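Board Handling Operator — Electronics Refurbishment
Skarkimis, Nostthorpe site
Posted 12 October 2020
Full-time, permanent. Two positions, day shift and late shift.

About the job

Skarkimis repairs and tests control boards for pumps, door drives and small motors. Until this spring, all boards at Nostthorpe were lifted out of their bins by hand, turned over, read and placed in the test fixture. A robot cell now does the lifting and placing on one of our three lines. The second line will be changed over in November.

The work of the people on the line has changed with it. Operators on the automated line spend most of a shift keeping the cell supplied, sorting out boards it can't pick, and deciding what happens to boards that fail the test. There is less reaching and bending than before, and more time at a screen. Nobody was let go when the first line changed over, but three people moved to inspection and one moved to shipping. We would like applicants to know this before they apply.

The boards come in many shapes. Some have notched outlines, tall capacitors or screw terminals close to where the fingers need to close, and each type has to be taught to the cell with its own grip position. You will learn to do this in your first weeks. No programming is needed.

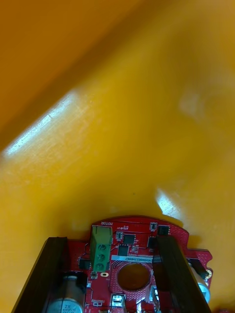 What you will do

Load and clear bins and check that boards are not stacked or tangled
Teach grip positions for new board types and correct old ones
Read part labels by eye when the reader rejects them
Inspect boards for cracked parts, bent pins and marks left by handling
Stop and restart the cell safely, and log each stop with its cause
Hand over to the next shift in person, 15 minutes, paid

What we ask for

Experience in assembly, repair, packing or a similar hands-on job
Good close vision, with or without glasses
Comfortable using a touch screen
Able to stand for part of the shift — stools are provided at every station

Electronics experience is useful but not required. People who have worked on our manual lines are welcome to apply and keep their seniority.

Training and pay

Training takes four weeks and is done on shift at full pay. Daichi Hirano runs the cell training; Stella Nyamweya teaches inspection. After training there is a cell allowance of $200 a month on top of the operator rate. The allowance is the same on both shifts.

How to apply

Send a short letter and a list of past jobs to Hannelore Vogler, Personnel, Skarkimis, Nostthorpe, or leave them at the front desk. Please quote reference 408 and say which shift you prefer. Applicants who are invited in will spend an hour on the line with a current operator before the interview.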